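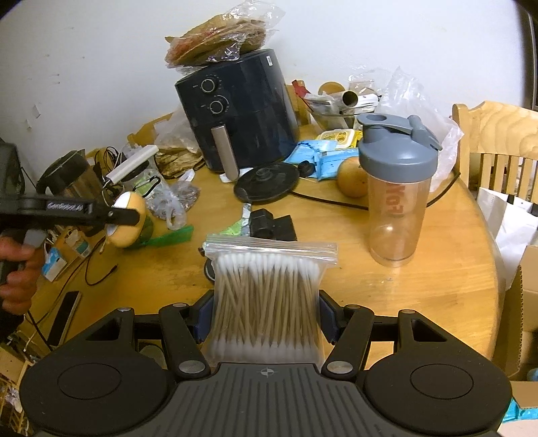
*Wooden cotton swabs in their zip-lock bag, and the round table still to do.*

# Clearing the kitchen table when everything has landed on it

By Maëlys Bodin

Our kitchen table is round, honey-colored, scuffed in all the spots where people put their elbows, and it is the first flat thing you meet when you come in from the hall. You can guess the rest. The air fryer lives on it, the kettle base lives on it, and then the groceries come in, and somebody's gym bottle, and the snack wrappers, and a pear, and before long you are eating your supper with the plate on your knees and telling yourself it's cozy.

I've cleared this table so many times that I've settled into a way of doing it, and my sister-in-law asked me to write it down for her new place in Vudovach (her table is square, but I told her it would work just the same). It takes me most of an hour if I do all of it, with the radio on and a cup of something. If you only have 10 minutes, do the food and the trash and leave the rest for another day. You'll still be glad you did!

## What you'll want nearby

- A handful of zip-lock bags, small and medium
- A tray or a big baking sheet
- One trash bag and whatever you use for recycling
- Two dishcloths, one for damp and one for dry
- A roll of masking tape and a pen
- A glass bowl or a basket, if you already keep one for odds and ends

Please don't go shopping for organizers first. I did that one January, and came home from Kundham with a set of stacking bins that turned out too deep for every shelf I own. They're in the garage now with the garden string in them. Clear the table, see what's left, and then decide whether you need anything at all.

## 1. Food first

Go around the table and pick up only the things a person could eat. Leave everything else where it is, even if it's annoying you.

Bread is the one I look at hardest. We eat a lot of flatbreads, and the bag always ends up on top of the air fryer, which is a handy shelf right up until someone wants to use the air fryer. The top of ours gets warm, and a plastic bag has no business sitting there. So the bread comes down. Look it over, front and back, and if it's good, press the air out and fold the open end under. What we'll eat by tomorrow goes in the bread drawer. Anything beyond that I freeze flat, with a square of baking paper between each one so they come apart without a fight.

Fruit goes in the fruit dish, and if you don't have a fruit dish then any plate will do. Give a pear a gentle press up by the stem. If it gives a little, it's ready today and should go where people will see it, and if it's hard it can wait on the counter for a few days. Please do put your pears somewhere they won't be knocked by a bottle. They bruise if you so much as look at them.

Wrapped packets and boxed things go back to the pantry all together on the tray, in one trip. I used to carry them in one at a time, and every trip I found something in the pantry that wanted straightening, and an hour later the table looked just as it did before.

## 2. Trash and near-trash

Now take the trash bag around. Crinkled foil, torn wrappers, the cardboard tube from a finished roll, receipts, twist ties. Open up any foil before you throw it out! I have thrown away a perfectly good half of a chocolate bar and I still think about it.

Near-trash is my name for the things you pick up, frown at, and put down again. Single caps with no bottle. A little mount or bracket that must belong to something. A tube of I-don't-know-what. Put them all on the tray for now and keep going. If you stop to work out what the bracket is for you will be standing there until dark, and I speak from experience.

## 3. Bag up the small loose things

I love this part, so forgive me if I go on a bit.

Cotton swabs are my best example. We buy the wooden ones, in packs of 200, and the cardboard box they come in never survives a week in our house. The lid tears, or it gets damp, or it's opened upside down, and then there are swabs in the drawer, swabs behind the drawer, and one in the silverware. A zip-lock bag fixes the whole business. It keeps them together, it keeps the dust off, and you can see from across the room whether you're running low.

The way I do it:

1. Wash and dry your hands well. You're going to be touching the tips.
2. Stand the open bag inside a wide mug and fold the top of it down over the rim, so it stays open by itself.
3. Take the swabs in bunches about as thick as a broom handle and tap the ends on a clean plate to even them up.
4. Lower each bunch in upright, so the sticks all run the same way. They take up much less room than when you tip them in any old how.
5. Lift the bag out of the mug, squeeze the sides in gently, and run your finger and thumb along the zipper from one end to the other. Then run them back again.
6. Write the contents on a piece of masking tape if you like labels. With swabs I don't bother.

Choose a bag with a bit of headroom. If the tips press up hard against the zipper it will pop open again the moment you set it down, and then you're back to picking swabs out of the silverware.

The same trick works for rubber bands, birthday candles, tea lights, toothpicks, picture hooks, those tiny screws that come with furniture, and the spare feet from the bottom of appliances. One kind of thing to a bag. I know it's tempting to mix, and I've done it, and a mixed bag gets opened and emptied onto the table every single time somebody wants something out of it.

Once they're bagged, line them up in a shallow drawer like record sleeves, zippers up. Swabs go to the bathroom, of course, along with anything else that wandered in from there.

## 4. Bottles and shakers

Any drinking bottle on the table gets opened, sniffed, and taken apart. The shaker kind with a flip-top lid needs a bit more attention than people give it. Take the lid right off, flip the spout up, and wash under it with an old toothbrush. If there's a carrying loop that lifts, get the brush underneath that as well. Leave the lid off while it all dries, and put the bottle away with the lid resting loosely on top. Screwed shut, it'll smell like old milkshake by the weekend, even when you washed it nicely.

My husband bought a very good bottle brush from the hardware place on Lebrun Street and it has outlived two shakers already. A plain long brush is all you need.

## 5. Appliances and their cords

By now you ought to be able to see a fair amount of tabletop. What's left is mostly the big stuff.

Unplug everything before you move it. Then decide, for each appliance, if it has really earned its place. We use our air fryer nearly every day, so it stays, toward the back, with its knobs facing the chairs and plenty of space behind it for the heat to get out. Nothing goes on top. I'm going to keep saying that until my family hears it.

The kettle base stays too, but it moves to the side closest to the outlet. A cord that runs right across the middle of the table is a nuisance and a bit of a danger, with hot water at one end of it. Most kettle bases have a place underneath where you can wind up the extra cord, so turn yours over and look. I owned mine for years before I did. If it doesn't have one, fold the slack back and forth and hold it with a bread-bag tie.

Wipe around the base with the damp cloth wrung out hard, then the dry one. Keep water well away from the middle where the kettle sits.

## 6. The table itself

Crumbs first, swept by hand into a dish. After that, a damp cloth with a drop of dish soap, going along the grain, and dry it right away. Wood that's already worn through in patches drinks up water, and puddles leave gray marks that are a misery to get out.

Ours has a good few scuffs and I've made my peace with them. Twice a year I rub in a little Trulach wax, let it sit while I have lunch, and buff it with an old T-shirt. Try whatever you use on the underside first. And do it on a day when nobody needs the table until evening, or you'll have a homework sheet stuck to it.

## 7. The bowl

Last of all, go back to the tray with the caps and brackets and mystery tubes. Anything you can name goes to its proper home. Anything you can't goes in the odds-and-ends bowl.

I used to be very strict about this and had no bowl, and all that happened was that the odds and ends went on the table. So we have a glass one, and it's glass on purpose, because I can see when something has been sitting at the bottom too long. When it's full to the rim, it gets emptied onto the tray and sorted, and whatever still has no name goes out. That's the only rule.

## Keeping it that way

Well, more or less. I do a small round after supper while the dishes soak: bread down, wrappers out, cord tucked back, bottle to the sink. If I miss an evening I do it with my morning coffee instead, and if I miss that too, I start again from step one on Saturday with the radio on.

If you try the swab bags, stand them up in the drawer and don't lay them flat. Flat ones slide under everything, and you'll buy another pack thinking you've run out.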